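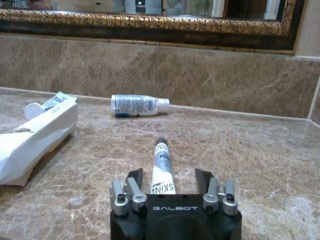
Lộc Mạch wrote:
Stand them up! I know it sounds fussy, but anything round left on its side by the basin will be on the floor by the end of the week, and it's always the one with the cap that cracks.

plusum_kate
Ha, fair point Lộc. Mine roll as well. Stone worktop, looks dead level, and there must be a slope on it somewhere because everything ends up by the tap. So what do people stand them up in? I've tried a mug (too wide, they all lean) and a toothbrush glass (too narrow for anything but a toothbrush).

Amancay Medina
Ooh I love this topic. I did our whole bathroom counter in September and I'm still pleased every time I walk in. I use the Sorkico trough, the long narrow one, pushed right up against the backsplash. Sticks and tubes at one end, little bottles at the other. It's 42 cm so measure first, mine only just fits beside the basin.

Before that it was all loose along the back edge and I was forever knocking one thing over reaching for another. Best thing I've done in that room and it took no time at all!

dripdry
Going to disagree with both of you. Lying down is fine for small bottles with a runny product in them, it keeps the stuff near the neck and you aren't banging the bottom every morning. I've had mine on their sides for years. Fold a flannel, put it under them, they don't go anywhere.

Lộc Mạch
A flannel on the worktop though? Mine would be soggy by lunchtime. There are four of us using one basin.

dripdry
You wring it out. You wash it. It's a flannel.

Amancay Medina
I'm with Lộc on the flannel, sorry dripdry! But you're right about the runny ones. I keep my face oil lying down in the trough and it does come out better. Thick creams and sticks go upright, cap on top.

plusum_kate
Do you keep shaving things in the same place? Ours is all mixed up, his and mine, and we both keep picking up the wrong one half asleep. I brushed past his shaving stick the other day and it went straight in the basin with the cap off. Lovely.

Amancay Medina
Separate ends! Or separate pots if you've got the room. I put a strip of washi tape round the caps too, green for me and yellow for Ngô, and it's cheered the whole shelf up. You can see it without your glasses on, which in my case matters.

hallway_13
Can I put in a word for the drawer? Everybody talks about what to stand things in and my answer is don't have them out. We've got a shallow drawer under the basin with a Cisent divider in it and the counter has the soap and nothing else. Wiping down takes ten seconds. I used to dread it - all that lifting and putting back.

Lộc Mạch
If I had a drawer I'd do it tomorrow. Pedestal basin one side, worktop the other, no storage underneath at all.

hallway_13
Ah. Trough then.

dripdry
Or a flannel.

plusum_kate
Right, I measured up and I've got nearly 100 cm of clear worktop behind the basin, so the trough would fit with plenty over. Amancay, does the bottom of it get gunky? That's what put me off the last thing I had, there was a horrible ring under it.

Amancay Medina
A bit, yes. Mine has little feet so air gets under, and I tip everything out and rinse it when I do the sink. Get the one with feet!

plusum_kate
Feet it is. Will report back once it's here and I've had a go at the tape as well. I've got some with lemons on.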